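Lasivow Neighborhood News

December
By the Lasivow desk

Toy and household swap returns to the Tierney hall

The winter swap of toys and household things is open again in the Tierney hall in Lasivow, and the organizers ask residents to look through their cupboards before the holidays. The swap runs every afternoon until the end of the month, from 2 p.m. to 6 p.m. Entrance is free, and it is not necessary to bring something in order to take something home.

The idea came to Lasivow from the town of Amstead, where a similar swap has been held for 8 years. Last winter 600 people visited the Tierney hall, and more than 1,000 things found a new home. Most of them were toys, but kitchen things went almost as fast. Bowls, basins and drinking glasses were usually gone before the evening.

This year the rules are a little different. Soft toys must be washed at home before they are brought to the hall, and they should be fully dry when they are put in the bag. Toys which have loose eyes or open seams will not be accepted. Last year a large number of such toys had to be refused at the door, and some families were disappointed.

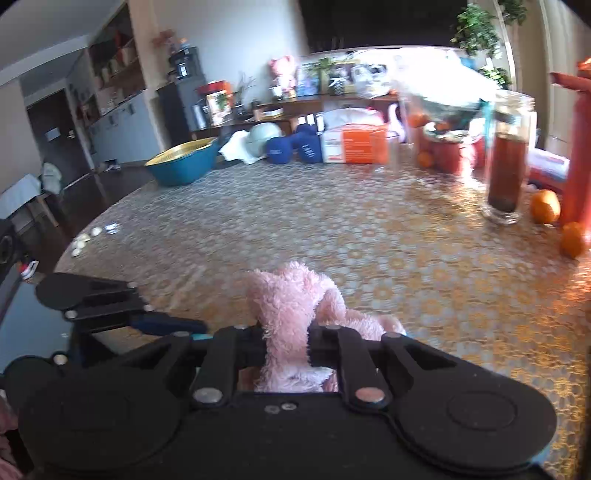 Glass is welcome, but each piece should be wrapped separately in paper or in a small towel. Jars must come empty and with the label removed. Cushions are accepted if the cover can be taken off for washing. Electrical things, mattresses and car seats for children cannot be taken, also when they are new.

Sorting is done on tables before the things go to the shelves. Toys are looked at one by one, and the household things are put together by kind — dishes with dishes, cloths with cloths. Visitors are asked to wait until the sorting is finished and not to take things directly from the tables. In the first days this was not clear to everybody, so there is now a sign near the entrance.

A visitor may take up to five things in one day. Larger families can ask at the desk for a second card. Bags are not given out, and it is better to bring a strong one from home.

The hall has 70 chairs, and part of them are set out along the wall for people who want to rest or drink tea. Parking behind the building is limited during the afternoon. The bus from Girnden stops in front of the hall, and the last one back leaves at 6:20 p.m.

Things that nobody has chosen by the end of the month will be sent to Girnden, where a second swap is planned for January. People who want to give something but cannot carry it to the hall may leave a message at the desk, and a pickup will be arranged if the address is inside Lasivow. For Amstead there is no pickup this year, but the organizers hope to offer it next winter.

Contact: newsroom, Lasivow Neighborhood News
© Lasivow Neighborhood News. All rights reserved.
Back to top

Recent items
Girnden bus changes its winter timetable
Amstead library extends evening hours
Water works on the road behind the Tierney hall
Where to bring old batteries in Lasivow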